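Tanham Drawer Set

Data card, revised in May

Tanham Drawer is a set of teleoperated episodes for training manipulation policies on small tableware tasks. It holds 882 episodes across 34 task wordings, all gathered at the Odine bench with one arm. Each episode pairs a short text instruction with joint states, gripper state and two video streams, one from the wrist and one from a fixed camera.

Tasks involve a plate, a knife, a fork and a wooden drawer. The drawer may start open or closed, and the instruction says where each item should end up.
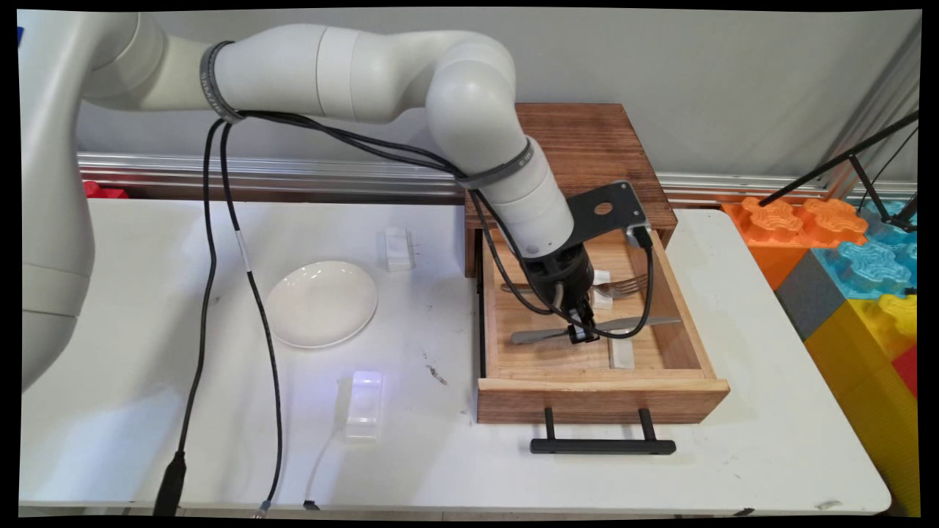

Episodes where the operator dropped an item and picked it up again are kept and flagged "recovered". There are 61 of these. Failed episodes are stored in a separate folder - please don't mix them into training without reading the notes file first.

Known issues

Lighting was not held constant between sessions. In 7 episodes the wrist stream starts late; the loader pads them with the first good image. Knives are harder to grasp near the drawer wall, and the operators tended to avoid those starts, so that region is thin.

Splits were made by Chiu, by session. Use the Fivent loader, version 2 or later.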